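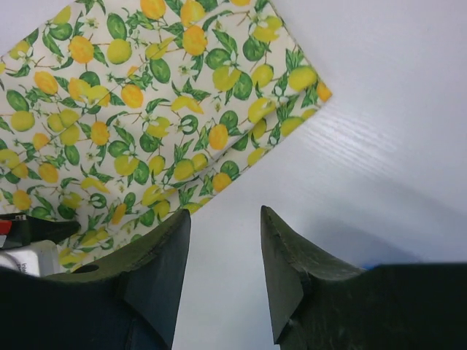 Napkins: do you fold for the drawer or fold for the table?

hemstitch_hal
Posts: 272
I have a stack of cloth napkins in a lemon print, the kind with an off-white ground and fruit and leaves going every which way, and I love them to pieces, but I can't settle on how to put them away. My mother folded hers in quarters and ironed every fold flat, and when you opened one at supper it had a cross on it like a road map. I've been ironing mine flat, folding them once and leaving it at that. They look lovely but they slide all over the drawer. What does everybody else do? We have 11 people coming for my sister's birthday in September and I would like to have this sorted out well before then!

bluecrock
Quarters, always, and no ironing in the folds. Press the napkin open, let it cool on the table, then fold by hand and just smooth it with your palm. You get a soft line that drops out by the time the soup comes. I did all of mine from the Venell shop that way for years.

Pantry_Mouse
I'm going to disagree with bluecrock, kindly – a soft fold is fine for plain linen, but a busy print hides creases so well that I wouldn't fuss either way. Iron the folds in if it makes a neater stack. With lemons and leaves all over, who is going to see the line?

bluecrock
I would see it, Mouse! And it wears the cloth at the fold, which shows up as a pale line after enough washings. I have a tablecloth to prove it.

hemstitch_hal
You may both be right. I tried it bluecrock's way this morning and my trouble is the corners. I lift one to bring it over and the rest of the cloth comes along with it, all bunched up, and then the side curls back and shows the paler underside.

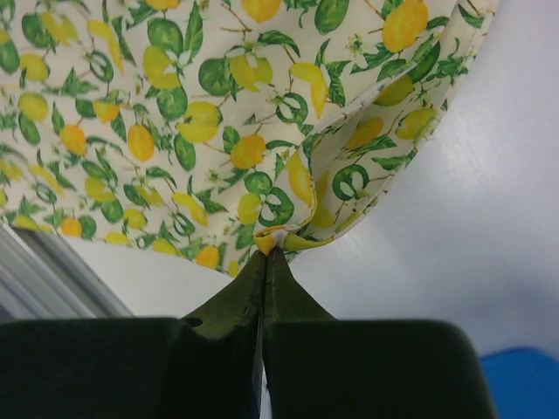 By the time I've coaxed the hem straight again I could have folded two more. Is it the cloth or is it me? They're a light cotton from Busano, nothing fancy, and they went through the wash without starch.

old_dishrag
It's the cloth. Light cotton wants a little starch or it behaves like a handkerchief. Spray the back, wait a minute, press. Then take two corners at once, one in each hand, and lay the edge over to meet the other edge. Never go by a single corner unless you're making triangles.

Pantry_Mouse
Oh, triangles are nice too, though. I do a plain triangle with the point toward the plate and everybody thinks I've gone to trouble.

bluecrock
No starch on anything that touches a mouth, please. It makes the napkin slippery and it doesn't soak up a thing. The two corners advice is good, I'll give you that.

old_dishrag
A light spray isn't cardboard. We'll have to agree to differ, as we did over the dish towels.

hemstitch_hal
Well, two corners at once made all the difference, thank you. I did one with starch and one without and I can't say I have a favorite yet. I'll wash them both and report back. Still sliding in the drawer, mind you, so if anybody has a thought about that, I'm listening. Would a shallow basket be silly?

Pantry_Mouse
Not silly, I keep mine in one by the bread box. Fold side out so you can grab one at a time.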